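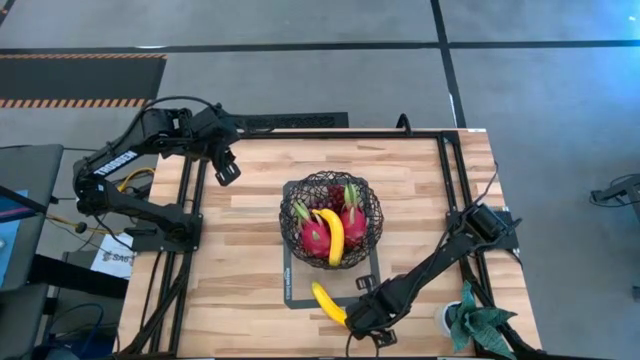 Fruit bowl politics
Home & Kitchen > Storage and display
4 replies

kerkum_parsnip
Wire basket people, settle something. Mine has two dragon fruits, grapes and a banana in it, and I'm told the bananas should live elsewhere. One can lie on the table, fine, but the other looks rather good standing up in the middle. Thoughts?

Hudec
Bananas out, both of them. They ripen everything within reach and then go brown out of spite. Grapes want to be in the fridge anyway.

isimitz28
Disagree. Grapes in the fridge are grapes you forget. Put them at the back of the basket and they're gone by Friday. Dragon fruit I can't help with, I bought one in January and mostly admired it.

nadanon
Hudec is right about the grapes, wrong about the bananas. Dragon fruit hardly ripens once picked, so the banana can do its worst. Wire marks soft fruit though. I line mine with a tea towel and put the heavy things in first.

Hudec
A tea towel in a wire basket defeats the wire.

kerkum_parsnip
No tea towel, I paid for holes. Grapes are staying at the back, banana is staying upright. Also is a pot plant on the same table too much? It's down in the corner, white pot, big leaves, minding its own business.

isimitz28
Plant's fine. Just water it somewhere else if that's bare wood — ask me about my rings.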